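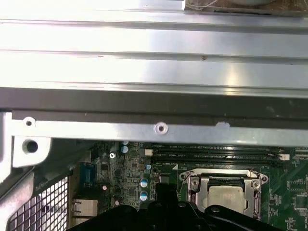
Incoming inspection, Breltalier portable karaoke speakers, lot 2631, checked before they go out to Cifuentes. Comments by Araceli, typed fast between pallets so excuse spelling. 196 units in the lot, 17 pulled for the full check, rest got eyes on the carton only. Any bare metal goes on the same rule as always, run a gloved finger along the folded lip and around every screw hole, look for burrs. Ridged silver panels like this one hide small specks in the glare, so tilt the light before you write down "clean". Then start on the list.

CARTONS AND LABELS
Outer carton intact - OK. Two with crushed corners, contents fine, recartoned.
Lot number matches packing list - OK
Battery handling label on outside - NOT OK on 7. Label printed but peeling. Hussam has new ones, ask him, they are in the drawer not on the shelf.
Country plug type on label - OK
Manual inside, right language - OK. English and Spanish both. Page on charging is stapled upside down in one, fixed.

BATTERY
Pack seated, no rattle - OK
Swelling, dents, smell - none in the 17. Carmela wants this looked at on every unit next time, not just the sample. I agree but then we need a second person.
Wrap not torn at the corners - OK, one with a scuff, photo sent to Stosovance, waiting
Connector clicks in fully - 1 loose. Reseated, passed on retest. Marked with orange dot anyway.
Date code readable - OK
Charge level on arrival - all showed one bar or two. Fine for storage. Anything showing full should be set aside and reported.

CHARGING
Supplied cable fits without force - OK
Unit gets warm, not hot, after one hour on charge - OK. Checked by hand at the back near the port. Fulgencio has the thermometer, need it back!!
Charge light goes off when full - 1 stays on. FAIL. Tagged red, in the cage.
No buzz from charger - faint buzz on one, swapped charger, gone. Charger binned so it doesnt wander back into stock.
Port straight, not pushed in - OK

MICROPHONES
Grille tight, no sharp mesh - OK. Please check the seam where the mesh meets the ring, thats where Ainhoa got cut in November.
Foam under grille present - OK
Battery door closes and stays closed when dropped on the mat - one popped open. Retested twice, held. Passing with a comment, not happy about it.
On/off switch works both ways - OK
Pairs with speaker first try - most did. Couple needed a second go, not a safety item, noted for Flestico.
Wrist strap anchor - OK

SPEAKER BODY
Handle screws tight - 2 needed a quarter turn. If it happens again in the next lot it goes to the factory as a complaint, not a fix at the bench.
Rubber feet all there - OK
Wheels roll, brake holds on the ramp - OK
Front grille does not press in under thumb - OK
No loose parts when tipped - one rattle. Opened it, stray washer inside. FAIL, red tag. Loose washer near a board is not a "minor", please stop writing it as minor.

SOUND
Volume starts low on power up - OK. This one matters, customers hold the mic right by kids heads.
No loud pop when switching on - slight pop on one, same as the samples we approved, passed
Feedback at half volume, mic one arm away - none
Echo knob all the way up does not squeal - squeals a bit on all of them. Known. Manual says so now.
Party lights, no fast strobe by default - OK

BENCH AND AREA
Extinguisher reachable - YES, after I moved the trolley. Do not park the trolley there.
Sand bucket full - yes
Charging shelf not left on overnight - it was on at 6:40 am when I came in. Who? Put it on the timer and leave it on the timer.
Cords off the floor - no. Taped down for now, need a proper cover.
Red tag cage locked - yes, key with Carmela

RESULT
2 fails, both in the cage, both going back to Stosovance with the forms. Rest of sample passed. Lot is ON HOLD until the 7 labels are replaced and somebody looks at the charge light on more units, one bad out of 17 is too many for me to sign alone. Fulgencio to pull another set and do charging section only.

Cifuentes has been told it wont make the first truck. They asked if they can take half. No, same lot same hold.

Araceli Ibarra
second check: Hussam Najjar, batteries and charging only, mics not rechecked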